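Trerkard

A small command-line tool for keeping lists of household linen and bedding, and for working out what needs washing next.

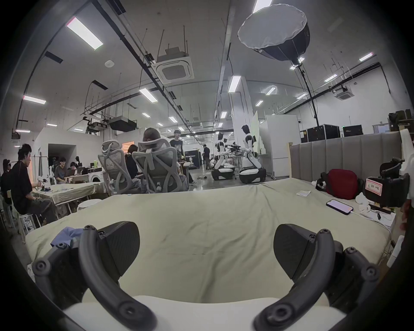
Sage-green sheet on a mattress, light blue cloth on top.

What it does

Trerkard reads a plain text file with one item per line and prints a wash list. It was written for a shared house with 7 beds and one washing machine, and it has grown a little from there. There is no database and no account to set up.

Installing

Unpack the archive anywhere you like and run the setup script inside it. You need a recent Python and nothing else. On older systems the script may ask where to put the settings file – the home folder is fine.

The list file

Each line has a name, a kind, a room and the number of days between washes, separated by semicolons:

green fitted sheet; sheet; back bedroom; 7
winter blanket; blanket; landing cupboard; 31

Blank lines are skipped. Anything after a hash sign is a comment. Names can contain spaces but not semicolons. If two items have the same name, the second one wins and a warning is printed.

Commands

trerkard list – shows everything in the file
trerkard due – shows what is due today
trerkard done NAME – marks an item as washed
trerkard load – groups due items into loads

The load command sorts by kind first and then by room. It knows nothing about colour or fabric, so check the labels yourself before a hot wash.

Add-ons

Deltine prints the wash list as a page for the fridge door. It fits 31 items on a sheet.
Holzer imports lists from a spreadsheet saved as CSV. Column order matters, see the notes in its folder.
Kurik used to send reminders by email. It has not worked since version 2 and will be removed.

Known problems

Intervals longer than a year are cut to a year.
Renaming an item loses its wash history.
The done command does not check spelling, and a mistyped name is added as a new item.

Changes

Version 3, May: list files may now be split by room. The settings file has moved, so copy your old one across before the first run.
Version 2: added the load command.

Licence

MIT. See the LICENCE file. The picture may be reused on the same terms.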